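Hand-held grippers, month two

July has been slow for the robotics club, mostly because half of us are away. Those who stayed have been working on the pick-and-place task for the Barnora student challenge. Our team is called Sivwood, after nothing in particular.

The task is simple to say. Pick up an object from a table, move it, put it down. We don't drive an arm to get the training data. We hold the grippers in our own hands and do the motion ourselves, and the marker patterns on the cubes let the software work out where each gripper is. Before every session we sort out the table and pick the objects.
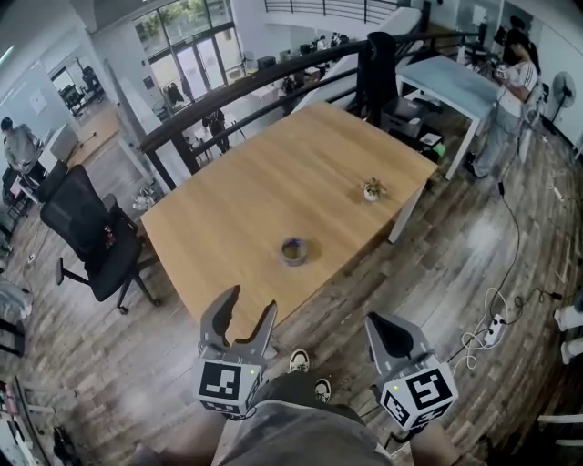 Parvathi Mathew keeps the log. As of last night we have 1,162 recordings, and 426 of those got thrown out. Most of the bad ones were my fault. I move too fast, and the tracking loses the markers when I turn my wrists in. Parvathi is slower and her recordings almost always pass.

We also changed how we name files. The old way put the object first, and it made sorting a pain. Now it goes session, person, object, take. I wrote a script to rename the old ones and it missed 34 files, so I fixed those by hand - not a fun evening.

The soft fingers are better than the hard ones for small round things. For flat things I still can't decide. We will try both again next week with the same set of objects.
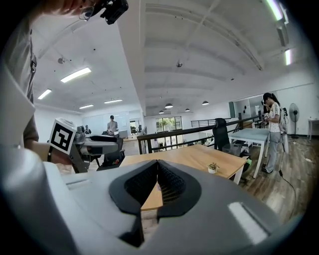

Upstairs by the railing, grippers over the wooden table.

Next job is the first training run. Chu, the club's old desktop, will have to do it, and it only has 2 memory slots that work. If that is too slow we'll ask to use the lab machine in the fall.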